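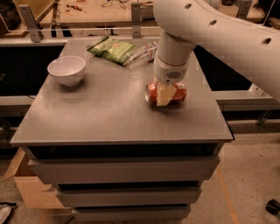
抽屉柜整理与保养:一个老房子住户的唠叨

我们家搬过三次,丢掉的家具能装满一辆小货车,可有几只抽屉柜一直跟着走。有人觉得抽屉柜是最没意思的家具,方方正正,塞东西用的,坏了再买。我从前也这么想,直到有一年冬天,厨房那只柜子的第二层怎么也拉不开,里面偏偏锁着全家的开瓶器、剪刀和备用钥匙,我跪在地砖上折腾了一个晚上。从那以后,我就一点一点攒下了不少跟抽屉打交道的办法。下面写的都是自己用过的,有些笨,有些慢,您挑顺手的试试就好。

先说拉不开的抽屉

抽屉卡住,十有八九是里面有东西立起来了,汤勺、打蛋器、擀面杖都爱干这种事。千万别硬拽!硬拽的结果多半是面板松了,钉子眼也跟着豁开。先把抽屉往里推到底,再轻轻晃两下,让里面的东西自己躺平,然后慢慢往外拉。要是能拉开一条缝,就拿一把薄尺子或者一根长竹签伸进去,贴着上沿从左往右扫一遍,扫到硬东西就往下压。我家那次是一把土豆压泥器,把手朝上顶着横梁,尺子一压就下去了,前后不到一分钟,前面那一个晚上算是白跪了。

如果里面没有东西顶着,那就看看上面一层。把上面那层抽屉整个取出来,手就能从空档里伸下去。很多人想不到这一步,我也是后来才想到的。最上层抽屉卡住了没法这样办,可以看看柜子背板,有些老柜子的背板只是几颗小钉子钉着,起下来再装回去并不难,只是要记得把柜子先挪离墙边,地上垫一条旧毛巾,免得刮花地板。

木滑道的抽屉

老式柜子没有金属轨,就是木头磨木头。天潮的时候木头涨,抽屉就发涩;到了十月开始干燥,又忽然顺滑得一推就撞到底。对付发涩,我用的是白蜡烛头,过生日剩下的那种小蜡烛也行,在滑道和抽屉底边上来回蹭,蹭到摸着有点滑就够了。肥皂也有人用,我外婆就用肥皂,不过肥皂吸潮,梅雨天反倒会黏,我用过一回就改回蜡烛了。

不要往木滑道上倒食用油。我知道油瓶就在手边,很诱人,可油渗进木头里,过几个月就变成一层黄黄的胶,沾灰沾面粉,味道也不好闻。真要是已经倒过了,拿温水兑一点洗洁精,布拧得干干的,擦两三遍,抽屉抽出来敞着晾一天,等干透了再用细砂纸顺着木纹轻轻打几下,最后上蜡。

蜡烛也救不了的,就得打磨。先找到磨得发亮的地方,那就是卡的位置,只磨那里,磨几下就装回去试一试。我有一回心急,一口气磨了大半边,结果夏天过去木头一缩,那抽屉就歪着头挂在柜子里,每次关都得用膝盖帮忙。后来在底下贴了一条薄木片才算扶正。

金属滑轨的抽屉

金属轨省心得多,怕的是灰和碎屑。厨房里的尤其厉害,面包渣、芝麻、花椒壳,全往轨道里钻。一年清两回差不多够了,我一般是入冬前一回,春天换季一回。先把抽屉拉到头,看看轨道两侧有没有小塑料卡子,左右方向常常是相反的,一边往上拨,一边往下拨,同时把抽屉往外带,就能取下来。第一次做的时候最好旁边有个人帮您托着,装满餐具的抽屉比想象中沉多了(最好先把东西腾出来,别学我偷懒)。

取下来以后,用旧牙刷把碎屑刷出来,再用吸尘器的扁嘴吸一遍。轨道里的旧油如果已经发黑,就用干布裹着筷子头擦掉。擦干净后再上一点点润滑脂,绿豆大的一点就能抹完一条轨。我用的是Skanine的一小管白色润滑脂,买了好几年,到现在还剩半管。喷雾式的也能用,但是喷之前要用纸板挡住柜子内壁,不然四处都是油点子,擦起来比清轨道还费工夫。

装回去时两边要对齐,平平地往里推,听到咔哒一声再松手。推到一半觉得发紧,就退出来重来,别使蛮力,滚珠架子一旦顶歪,整条轨都得换。换轨之前量好长度,量的是轨道合拢时的长度,不是抽屉的深度。我在这上头吃过亏,拎着两条长出一截的滑轨又跑了一趟五金店。

拉手松了怎么办

拉手松,多数人拧一拧就完事,过两个星期又松。您可以把螺丝整根退出来,在螺纹上绕两圈缝衣线再拧回去,能紧很久。木头里的孔要是已经大了,就折几根牙签,蘸白胶塞进孔里,齐着面削平,等一夜,第二天再把螺丝拧进去。火柴棍也行,把头去掉就是。

换新拉手的话,先量两个孔中心之间的距离,写在纸条上带去店里。我喜欢老房子里那种弯弯的铜拉手,在Reisinger的旧货铺子淘过一盒,回来用小苏打和柠檬汁调成糊,拿软布一个一个擦,擦了一个下午,边擦边听收音机,那真是个舒服的下午。不过有漆层保护的铜件不能这么擦,会擦花,先在背面试一小块。

抽屉里面怎么放

我不大赞成一上来就买一堆分隔盒。先把抽屉用两个星期,看看手总往哪里伸,再决定怎么隔。常用的靠外,偶尔用的靠里,这话人人会讲,可真正整理的时候,大家总是按东西的样子摆,长的和长的,圆的和圆的,摆得很漂亮,第三天就乱了。不如按干什么活来摆。烤点心用的放在一起,哪怕有刷子有量勺有剪成条的烘焙纸;开瓶开罐的放在一起;包饺子的那几样也放在一起。

分隔用的东西,家里其实都有。鞋盒剪矮了可以用,装茶叶的铁盒盖子也可以用,牛奶盒洗净晾干,剪成一截一截的,正好放橡皮筋、夹子和零碎的绳头。盒子之间如果有空隙,塞一小卷旧报纸,它们就不会随着开关滑来滑去。后来我给最大的那层抽屉添了一套Drumel的可调隔板,就那一层,别的照旧用纸盒,用到现在也没觉得哪里不好。

底下垫什么呢?我试过旧挂历、桌布边角、软木垫和超市卖的防滑网垫。挂历纸最便宜,脏了就换,缺点是会卷边,四个角得用一点双面胶。软木垫最安静,放刀叉的抽屉铺了它,早起拿勺子不会吵醒一家人。防滑网垫抓得牢,可是碎屑会从网眼漏下去,每回清理都要整张掀起来抖。剪垫子之前先用报纸打个样,照着报纸剪,比拿尺子量还准。

放调料的抽屉

灶台旁边有抽屉的话,拿来放瓶装调料很方便,瓶子躺着放,标签朝上,一眼就看全了。液体的不要躺,再好的盖子也会渗。香料怕热,要是那层抽屉摸着总是温温的,就换到离灶远些的地方去。我会在瓶盖上贴一小块纸胶带,写上开封的月份,胶带撕下来不留胶,换了内容再贴新的。辣椒粉和孜然味道冲,挨着茶叶放,茶就没法喝了,这个我是真的喝到过。

放布的抽屉

桌布、围裙、擦碗巾这些,我都是卷起来立着放,像一排小蛋卷似的,抽哪一条都不会带乱别的。洗好的布一定要干透,哪怕只有缝边还潮着,闷上一个星期也会有味。抽屉里放一小包晒干的橘子皮,或者一块没拆纸的香皂,都好闻。樟脑丸我不往厨房里放。

有些老柜子自带一股霉味,放什么都沾上。把抽屉全取出来,挑个有风的晴天,搁在阴凉处晾,别在大太阳底下暴晒,木板会翘。晾过后用白醋兑水擦一遍,再晾。要是还有味,就在每层里放一碗小苏打,关上几天。顽固的那种,只能在内壁薄薄刷一层虫胶清漆把味道封住,我给从Durnov带回来的那只五斗柜刷过,味道果然小了很多,只是刷完要敞着晾好几天,屋里得通风。

柜面的保养

柜面这块平整的地方,谁家都爱往上放东西,钥匙、信、没吃完的零嘴、刚从包里掏出来的一切。我不劝您让它一直光着,那样过日子太累了。只要放一只浅盘或者一只碗,零碎都归到里面去,擦灰的时候端起来就是。

刷漆的柜面用微湿的软布擦,擦完马上用干布过一遍。别用钢丝球,也别用洗碗海绵带绿的那一面,看着没事,对着光一瞧全是细纹。圆珠笔印子可以用一点点酒精,棉签蘸了慢慢滚,滚一下看一下,漆面要是发黏就赶紧停手。胶印子先用吹风机温温地吹软,用手指搓,搓不掉再抹一点食用油,过一会儿擦净,最后用洗洁精水收尾。

上过油的木头柜面,最怕水杯底下那一圈白印。刚印上去不久的,垫一块干净棉布,熨斗调到最低,不开蒸汽,隔着布碰一碰就抬起来,看看淡了没有,淡了再来一下。也有人用核桃仁去擦浅浅的划痕,这个我试过,颜色深的木头上还挺管用,浅色木头就不要试了,会留一块黄。

塑料和三聚氰胺板的柜面好伺候,脏了擦就是,就怕边上的封条翘起来。翘起来的封条不要撕,用布垫着,熨斗温热地压过去,背面的胶多半还能化开再粘上。粘不上的,抹一层薄薄的万能胶,用纸胶带绑一夜。

挪柜子的时候

挪柜子先把抽屉取出来。我知道麻烦,可是连着抽屉一起搬,走到一半抽屉滑出来砸了脚,那才真叫麻烦。取出来的抽屉按顺序摞好,背后用铅笔标上一、二、三,老柜子的抽屉看着一样大,其实装错了层就不合缝。

高一点的柜子一定要固定在墙上,家里有小孩子的更是如此。小孩会把抽屉一层层拉开当楼梯爬,柜子就往前倒。一般用两只角铁或者一副防倒带,螺丝要吃进实墙里,石膏板墙得用专门的膨胀件。平时重东西放下层,轻东西放上层,也稳当些。

柜脚不平,抽屉会自己往外溜,关上了又慢慢张开一条缝。放一颗玻璃珠在柜面上,它往哪边滚,哪边就低。垫脚我用的是剪成小块的旧皮带,比纸板耐压,一层不够叠两层。垫好以后,那条缝多半就没了,不用去折腾滑轨。

还有一件小事。每只抽屉柜都会有一层变成杂物抽屉,装着电池、过期的优惠券、不知道开哪扇门的钥匙。我以前总想消灭它,后来就由着它去了,只是每年换季清滑轨的时候顺手倒出来翻一遍,电池挑出来试一试,没电的送去回收,笔在废纸上画一画,写不出的扔掉。上回翻出一卷还没拆封的纸胶带,正好拿去贴了调料瓶。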